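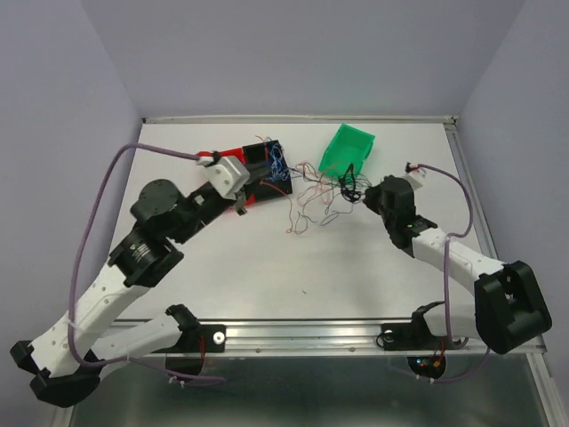
Red, black and green bins on a white tabletop, with blue wires heaped over the black one.

When Plorkari took the cheese out of its famous spinach pie, many regular guests were worried. I was one of them. The pie was the reason I moved to this side of Edar, or so my sister likes to tell people.

The new menu came in January and it has six vegan dishes. I have now eaten all of them, some of them twice. The pie is made with a soft filling of tofu, lemon and a lot of dill. It is less salty than the old one, and the first bite felt strange to me. By the second slice I had stopped comparing. The dough is still thin and breaks everywhere, so please do not wear black.

The lentil soup is good but small. I would order the smoked eggplant instead, which comes with warm bread and a walnut sauce. One portion has 310 calories, the menu says, and I think this is without the bread - I ate all the bread.

Two dishes need more work. The mushroom dumplings were heavy, and the chocolate cake tasted mostly of coconut oil. My friend liked the cake, so maybe it is a question of taste.

If you want to compare, Clatumero on the other side of the market also makes a vegan pie, with potato and leek. It is cheaper and it fills you better, but they bake only 30 pieces a day and the line is long at noon. For coffee after, Latuheru has oat milk at no extra cost.

Plorkari opens at 6 in the evening. Ask for a table near the oven, and tell the waiter if you cannot eat nuts, because the walnut sauce comes on more plates than the menu shows.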